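Handheld gripper demos – how many before you bother training?

pelmet_jo
November 13, 2025
We've got 391 demos recorded for the tabletop set and I'm itching to kick off a training run. My partner on this wants to hit 1155 first. Who's right? Two handheld grippers, marker cubes on top, mostly pick and place stuff.

rustbucket88
Train now! We waited until we had 1245 in October and then found out a third of ours had bad tracking. Would've caught that on day one with a quick run.

kettlefish
Disagree a little. With 391 you'll get a policy that looks awful and you won't know if it's the data or the amount. I'd go to at least 300 per task. How many tasks is that spread over?

pelmet_jo
Four. So yeah, not great per task.

rustbucket88
Still say train. Pick your biggest task and run just that one. You're checking the pipeline, you're not shipping anything.

dovetail_mo
What are you doing about variety? We used the Sorkivia task list and everybody put the object down in the same spot every single time. Looked fine in replay, fell apart when we moved the table.

pelmet_jo
Mixing it up as much as we can – soft things, flat things, stuff that's a pain to grab. Our table today:

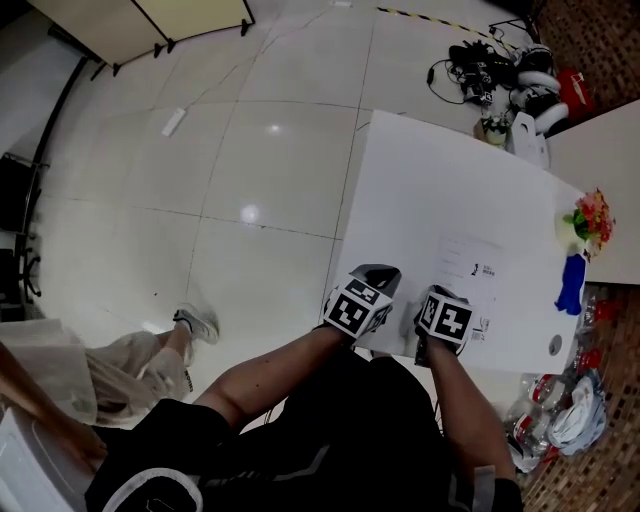 Paper is the one I keep messing up. If I come in too steep the cube tilts away and the tracking gets jumpy, so I've been redoing those and tossing the bad takes. Gloves are slow but they track fine for me.

kettlefish
Don't toss the bad takes! Tag them and keep them in a separate folder. We got decent use out of ours for recovery behavior.

dovetail_mo
Ehh, only if the tracking is good. A fumbled grab is useful, a jumpy pose is just noise. I'd bin those.

kettlefish
Fair, I meant the fumbles.

pelmet_jo
OK, gonna train on the biggest task tonight and keep recording in the meantime. Will post the curves.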